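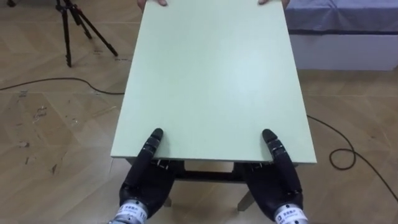

4. Table Finish and Veiling Glare in the Reading Rooms

4.1 Background to the measurements

The lighting survey in Section 3 treated each reading room as a set of light sources and a set of seats. It left out the table surface, which fills a large part of the visual field of anyone reading a flat page. A reader looking down at a book sees the page, the table around it, and often a blurred reflection of the ceiling fixtures lying across both. When the reflection falls on the page it lowers contrast between ink and paper. When it falls on the table beside the page it does not affect contrast directly, but it raises the brightness of the area next to the task, and readers in our interviews complained about this second effect at least as often as the first.

Earlier work on office desks has mostly dealt with screens. Screens are close to vertical and the offending reflections tend to come from windows. Paper on a flat table picks up reflections from overhead, and the geometry depends on seated eye height, the slope of the page, and the distance from the table edge to the nearest row of fixtures. These quantities vary less in a reading room than in an office, where people move their desks. A table standing directly under a row of fixtures will give its readers the same reflection every day of the year.

4.2 Materials

Tables in the Drorndale reading rooms are of three kinds: dark varnished tops from the original furnishing, white tops bought in a later replacement round, and pale green tops put in under the most recent contract. The varnished tops have the highest gloss of the three. The white tops are less glossy but bright overall, and in several seats they were brighter than the printed page itself. The pale green tops were specified as a middle value, with a matte finish.

A matte finish does not remove reflections. It spreads them, so that a fixture no longer appears as a bright shape with a clear border but as a soft patch of raised brightness. The position of the patch still moves with the observer. For this reason all readings were taken from a fixed eye point above the center of the near edge, with a second set taken from the two corner seats where the room layout allowed it.

Gloss was measured with a Vikus handheld meter at five positions on each top. The meter was checked against its reference tile before and after each room. Brightness was measured with a Rizk spot meter on a tripod. Both instruments were read by the same operator throughout, and tops were wiped with a dry cloth before measurement. We did not use cleaning liquid, which left a thin film on the varnished tops during the pilot and raised the gloss reading.
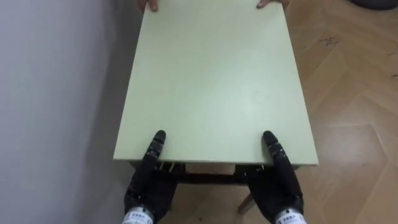
Hanan Bataineh
Research Fellow in Interior Lighting, Drorndale
Corresponding author for Section 4

4.3 Results

Varnished tops gave the sharpest reflections and the widest spread between seats. At the worst seats a fixture could be read as a complete outline in the surface, including the gaps between lamp sections. Moving the chair sideways by half a seat width was usually enough to shift the outline off the page, and readers who used these rooms often had learned to do this. First-time visitors had not, and they made up most of the complaints recorded at the desk.

White tops gave weak reflections but a high general brightness. Contrast on the page was good. Discomfort ratings were nonetheless higher than for the green tops at every level of room lighting, and the difference grew toward evening. We take this as an effect of the ratio between table and page. On a 100-point comfort scale, the gap between white and green was small in the morning session and large enough in the late session to be of practical interest.

Green tops gave diffuse patches with no readable outline. Ratings from the corner seats were close to those from the center seat, a result not found with either of the other two finishes.

Local wear was recorded separately. Small marks and scuffs are easy to see against a pale, even surface and are often reported by staff as damage, but they are too small to alter a brightness reading taken over the full task area. We excluded any gloss position that fell on a visible mark and moved the meter to the nearest clear spot. Rubbed areas along the reader's edge are a different matter. Sleeves and forearms polish a matte finish over time, and on the oldest green tops the strip nearest the reader had begun to approach the gloss of the varnished ones. The Ollow maintenance schedule does not at present include a check for this.

Figure 3. Pale green tabletop, matte finish. A faint sheen is visible toward the lower right, and a small dark mark toward the lower left. 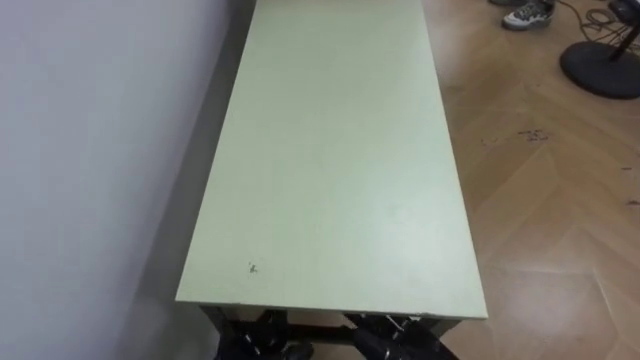 4.4 Limits of the survey

The three finishes were not distributed evenly. Most varnished tops stand in the north room, which has the lowest ceiling, and part of the difference reported above may belong to the room and not the finish. A trial in which tops are exchanged between rooms would settle the question. It was considered in May and set aside on grounds of disruption to readers.

Daylight was controlled only by drawing the blinds. Light leaking at the blind edges affected the window seats, and their readings are omitted from the comparison of corner seats.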